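What Is Denim, and Why Does It Have Metal Bits?

Look down at your jeans, if you are wearing some. They are made of a cloth called denim. Denim is cotton, the same plant fiber that is in most T-shirts, but it is woven in a way that makes it thick and strong. People use it for pants, jackets, skirts and bags.

How the cloth is made

Cotton grows as white fluff around the seeds of a plant. Machines pull the fluff off the seeds, clean it and twist it into yarn. To make cloth, a loom crosses two sets of yarn over and under each other. The long yarns that run up and down are called the warp. The yarns that go from side to side are called the weft.

In a plain cloth, the weft goes over one yarn and under one yarn, again and again. In denim, it skips over more than one yarn at a time, and each row starts its skip one step farther along. This makes tiny slanting lines. If you look closely at a pair of jeans, you can find them. Cloth with slanting lines is called twill.

A big loom like the ones at the Ranstead mill can have 3,000 warp yarns on it at once. All of them have to be lined up before the weaving starts.

Blue, black and in between

Most blue jeans are blue on the outside and nearly white on the inside. That is because only the warp yarns are dyed. The weft yarns stay white, and they show mostly on the back of the cloth.

Black denim can be made in more than one way. Sometimes the warp is dyed black and the weft is left white. Sometimes both are black, and then the cloth is dark on both sides. Dye comes out a little in the wash, so black denim slowly turns gray. Turning it inside out before washing helps keep it dark.

Stitches, rivets and buttons

Thick cloth needs strong seams. Many seams on jeans have two lines of stitching side by side. If one line breaks, the other still holds. The thread is often a lighter color than the cloth, so the stitching is part of the decoration too.

A rivet is a small metal piece that goes right through the cloth and is pressed flat from the back. It cannot be undone. Rivets are put where the cloth gets pulled hard, such as the corners of pockets. Your hands go in and out of your pockets many times a day, and the corners would be the first place to tear.

A denim button is made of metal too. It has a front part that you see and a back part like a little nail, and the two are pushed together through the cloth. That is why it is hard to pull off. 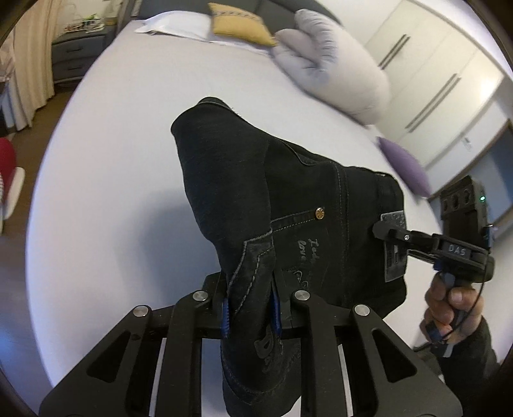 Black denim with stitching in a paler color and a round piece of metal 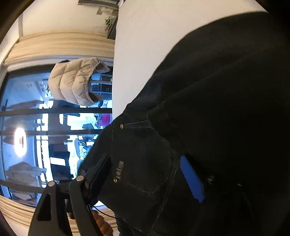
Medve wrote in to ask why the metal on jeans does not rust in the washing machine. Most of it is brass or copper, or has a thin coat of one of those on top, and these metals do not rust the way iron does. Medve also wanted to know if rivets get hot in the dryer. They do, so let your jeans cool before you put them on.

Writing on clothes

Some denim has words or pictures on it. There are a few ways to put them there. Embroidery is done with a needle and thread, and you can feel it with your finger. A label can be sewn onto the waistband. Metal letters can be fixed on so they stand up from the cloth.

Embroidery takes a lot of thread. A machine at the Vorum workshop uses 160 stitches to make one small letter — and a long word needs many letters. By hand, the same letter would take much longer.

Try it yourself

You need an old piece of denim and a magnifying glass. Ask a grown-up before you cut anything.

1. Find the slanting lines. Do they go up to the left or up to the right?
2. Turn the cloth over. Is the back lighter, darker or the same?
3. Pull a few yarns out of a cut edge. Put the dark ones in one pile and the light ones in another.
4. Cut a strip 7 inches long and 2 inches wide. Pull it the long way, then from corner to corner. See which way it stretches more.

Words to know

Loom: a machine or frame for weaving cloth.
Rivet: a metal piece that holds layers together and cannot be undone.
Twill: cloth with slanting lines in the weave.
Warp: the yarns that run the long way.
Weft: the yarns that run across.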